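用了三个月的双槽烤面包机，外加一只木面包箱：早餐角落的啰嗦评测 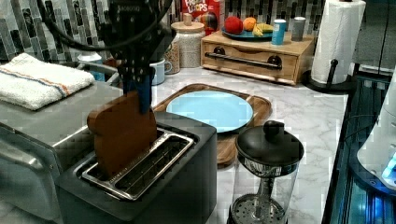
杭州，2022-05-09

二月份搬完家，厨房里第一件定下来的东西就是早餐角。我们家早上人多嘴杂，有人要吃烤面包，有人只肯吃甜麦圈（红盒子的 Froot Loops，就靠墙放着，谁也别想藏），还有人起床第一件事是找咖啡。所以这次干脆把台面上几样常用的东西放在一起说说，重点还是烤面包机和面包箱，别的顺带聊两句，大家当闲话看就好。

先说烤面包机。深灰色，机身是哑光的，顶上一块不锈钢面板，两个槽并排。我之前用的是一台小作坊牌子 Namis，白色亮面，刚买回来很漂亮，用了半年全是手印，擦得我心烦。这次特意挑了哑光的，三个月下来确实省心，偶尔拿湿布抹一把就行。顶上的钢板倒是会留水渍，讲究的朋友要有心理准备，我是隔几天才想起来擦一次的那种人，也就那么回事啦。

槽的宽度我很满意。我们常吃的是全麦吐司，圆顶的那种，竖着放进去刚刚好，不用硬塞，也不会歪到一边去。槽里有金属导丝夹着面包，两面上色还算均匀，靠近顶端的那一小条会浅一点，我个人觉得可以接受，我先生不行，他每次都要把面包倒过来再烤一小会儿，说了也不听。厚切的自家面包我也试过，切得太随意的话会卡，得拿木夹子慢慢往外请，千万记得先拔插头！

价格嘛，活动的时候 200 块，平时会贵一些。我觉得这个价位买到这样的做工挺值的，按键手感偏硬，弹起来的声音有点大，早上谁还在睡觉的话，基本上就被它叫醒了。

有人可能要问，旁边不是有一台不锈钢的大家伙吗，干嘛还要再买一个？我也犹豫过。大的那台烤芝士片、热披萨很好用，只烤一片面包就有点兴师动众，预热也要等。现在它顶上平时搭着一条白毛巾，蓝色橙色条纹的，要用的时候记得先拿走，我婆婆提醒过我好多次了，在这里也提醒一下各位。

再说面包箱。木头的，前面是往下翻开的门，配一根长长的黑色金属把手，还有两个黑色圆钮。我看上的就是这个样子，跟后面灰黑白相间的竖条马赛克墙砖放在一起特别和谐，木头的暖色一下子把那面墙衬得没那么冷了。花了 88 块，到货的时候门有一点点紧，开开关关几个星期以后顺多了。保存效果我说实话，夏天还没到，不敢打包票，眼下吐司放两三天还是软的，法棍就别指望了，第二天该硬还是硬。

我最喜欢的是它的顶是平的，可以再放东西。现在上面是一只蓝绿色的果盘，苹果、橙子、香蕉各来一个，孩子路过顺手就拿。以前水果放在冰箱里，放到皱了都没人动，挪到这里以后消耗得飞快，香蕉尤其快。

托盘也提一句吧，带一圈高边的木托盘，上面配浅蓝色圆盘子，面包烤好直接往盘子里一放，连盘带托盘端到桌上，碎屑都掉在托盘里，收拾起来方便得很。法压壶是玻璃的，黑盖子，圆钮，滤网没什么可挑剔的，就是每次洗滤网都要拆开，懒人慎入。朋友 Dexter Holloway 来家里住过几天，喝了一壶以后念叨着也要买，后来他买了 Callex 的，跟我说壶嘴滴水，我这只倒没有这个毛病。

靠墙那排玻璃罐是陆陆续续攒的，高的那个配浅色木盖，盖子上有个小圆钮，好拿好放。矮的那只小，装得不多，摆着好看。

打分的话，烤面包机满分 10 分我给 9 分，扣的那一分是弹起来的声音；面包箱先给 8 分，等过完夏天再来补。有人想看烤厚切面包的效果可以留言，我下次切认真一点再试。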